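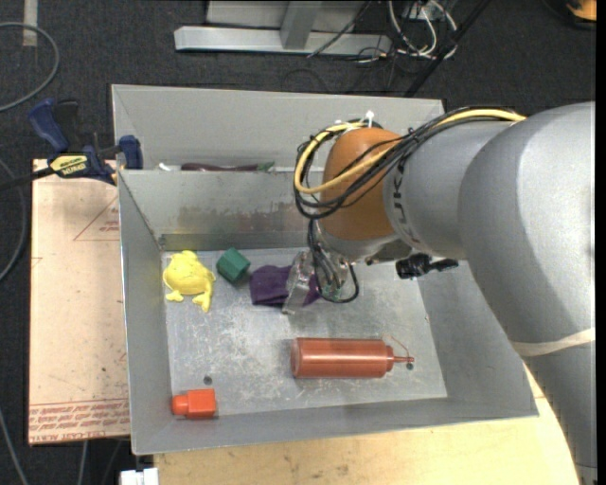

Work > Sitthorpe notes > February

I have worked the sorting line at Sitthorpe for 11 years, and for most of that time the job was the same. A tote came down, you picked out what was in it, and you put each thing where it belonged. Now the arm does a share of that and I do the parts around it. What it finds hard is not what I would have guessed. Size doesn't matter much. Shape and softness do. A hard block with flat sides is easy to get hold of. A crumpled cloth like the purple one under the gripper has no good place to grab, and a squeeze bottle lying on its side isn't much better. I would pick up either one without looking.

The arms on our floor came through Driketti, and they run on software called Pliradach. When they were announced we were told no jobs would go. So far that is true. There were 23 of us on the shift and there are still 23, though two people moved to the Nakajima account and one of those moves was not asked for.

The day is different. I used to do 1,000 picks on a normal shift. I do 300 now, mostly the ones the arm gives up on, and the rest of the time I watch a screen and clear stops. My shoulder is better. I sleep better too. But I get to three in the afternoon and feel like I haven't done anything, and I know others feel the same because we talk about it at break.

Pay is the part still open. Our bonus was tied to picks, and for now they are paying us the old average. There is supposed to be a new scheme by summer. I asked if clearing stops would count and was told it was being looked at.

I'm signed up for the second round of training, which covers changing the gripper fingers and restarting after a fault.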